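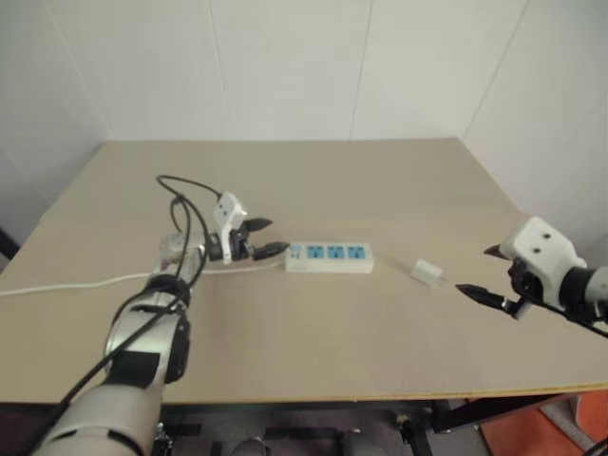
Residents of Skumness have told the council they can live with higher hall hire fees, so long as the money stays in the building and the evening rate doesn't go up again next year.

Written responses to the draft fee schedule closed on 2023-04-30, with 66 received. Most came from people who use the Stutalberg Hall for dance classes, card nights and family parties. One asked why a christening should cost the same as a trade show.

Under the draft, a full-day booking of the main room would rise to $533, including use of the kitchen. The bond for events with alcohol would be $900, refunded once the hall has been checked. Regular groups would keep their discount but would have to book a full term at a time.

Council staff say the present fees no longer cover power and cleaning. The roof over the side entrance also needs work, and the hall's heaters are near the end of their life. A grant of up to $3000 is available for small repairs at community buildings, but it can't be spent on heating.

Several responses raised parking. The gravel area off Ansah Road floods after heavy rain, and drivers then leave their cars along the verge — a sore point with the neighbours for years. Staff have said parking will be looked at separately.

The nearby hall at Parkatard isn't affected. It is run under its own lease and sets its own charges.

If councillors adopt the schedule, the new fees will apply to bookings made from September. Bookings already paid for will be honoured at the old rate.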